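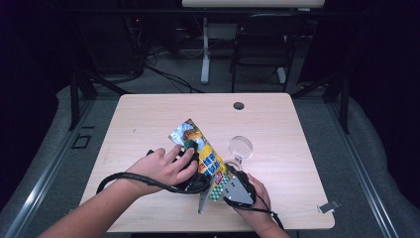
July, 10:40 at night

Desk day! I have been saying I'd deal with the desk since we moved to the Trerton place, and tonight I finally did it, or most of it, with the window open and the ball game going low on the radio.

First problem was snacks. I am a person who buys a bag of chips, eats a third of it, and leaves it next to the keyboard until it goes soft and sad. Then I open another one. So the new rule is that snacks can visit the desk but they can't live there. Yellow bags are the worst for me, I can spot one from across the room and I'm already walking over. They've all gone up on the shelf in the hall closet now, behind the paper towels, and I give that two days.

I wiped the whole top down with a damp rag and a drop of dish soap and it came up so nice. I forget it's such a pale desk! There was a coffee ring by the left corner that I had honestly decided was part of the wood, and it just came off. All this time. I kept running my hand over it afterward like somebody in a furniture store.

The magnifying glass gets to stay out. I went back and forth on that (it does take up room) but I use it for the stamps and for the tiny print on the medicine boxes, and if I put it in a drawer I'll spend an hour looking for it and then squint anyway. It needs a cloth. Fingerprints all over, mine I'm sure.

Stamps, speaking of. Bienvenido Tagle came by around supper to pick up the album he lent me and we ended up on the floor with it for ages. He's up to 274 in the harbor set and I am stuck on 234, which I'm trying to be gracious about. He says there's a dealer over in Fedstead who sells mixed bags of 1,000, no sorting, you take what you get, and that's how he got so far ahead. I want one so badly. I also know exactly where a thousand loose stamps would end up, and I just cleaned it.

He ate the rest of my crackers, by the way, and left the sleeve on the arm of the couch. So it isn't only me.

Drawers were next and I ran out of steam. Top one is done: pens that work, the good scissors, tape, the little box from Rinaldi that I keep hinges in. I tossed 3 dried-up glue sticks and a charger for a phone I don't think I've owned in years. The middle drawer I opened, looked at, and shut again. It's all paper. There's a warranty for the Lanance fan in there that I should find before the fan gets any louder, it was clicking again this afternoon.

Still to do: get a longer cord for the lamp so I can run it through the hole at the back of the desk like a civilized person. Right now it comes over the side and I catch it with my elbow every time I reach for anything. Hardware store on the way home tomorrow if I remember, plus felt pads for the chair, plus light bulbs.

My back hurts and I'm very pleased with myself. I went in there just now to turn the light off and stood around looking at it for a minute. Then I went and got the chips. Ate them in the kitchen, standing up, so the rule holds for one more night. Bed.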